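Packers wanted - the Fostton office is sending out boxes

Clulley Kwiatkowski needs two people for the month of March to help us fill cardboard boxes with small, useful things. You will stand at a round white table, in an open office, within earshot of other people's phone calls. A wet wipes package goes in. So does a power strip. Glamour is limited.

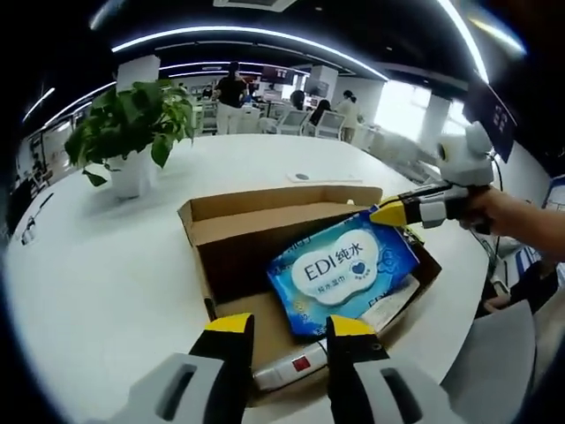 Elżbieta Ziółkowski asked whether the plant goes in too, and would like it on record that last year somebody tried.

The plant stays. Everything else on the packing list goes in flat if it will go flat, heavy things at the bottom, cord tucked under. We have 3,000 boxes to get through and a list that runs to 101 items, most of them smaller than your hand and several of them shiny. No box gets all 101 - please don't try.

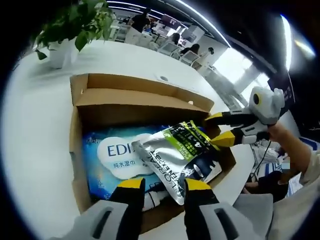

Wipes first, foil pouch on top.

You should be able to read a list, fold a flap and stay civil until 4 p.m. Experience with parcels is welcome. Strong opinions on tape are tolerated. Shifts are half days, paid weekly, and the Wencombe bus stops outside.

To apply, send a few lines to Lucyna Sobczak at the front desk by Wednesday. Tell her which mornings you can do and the worst-packed thing you ever received.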